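Moreddale Evening Program
Workplace Housekeeping, handout 3: The Shared Table
Notes by Nazar Mykhailiuk

Last time we did cupboards, and I've read your November homework. Most of you own too many mugs.

A shared table belongs to everyone, so it gets wiped by the one person who can't stand it any longer. Look at the far edge first. Bottles migrate there. Then follow each cable from end to end before you move anything, power strip included.

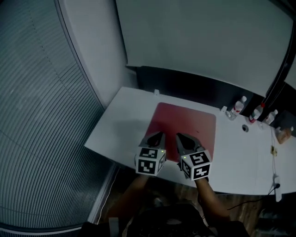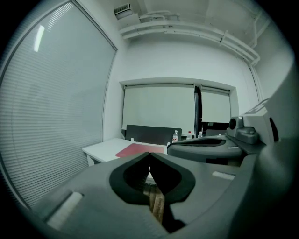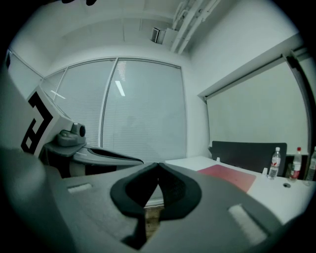
Blinds come after the table, for the Tadstead reason: dust falls down. Close them, wipe along the slats, then flip them and do it again. The Onyshchenko method (open them and blow) is not on the syllabus, however often it comes up.

Floors last. Wood gets a damp cloth, wrung out twice.

For 22nd February: pick one table at work and write down what lives on it, who put it there, and who will deny it. One page. Last year someone handed in 2000 words on a stapler, and I read all of them.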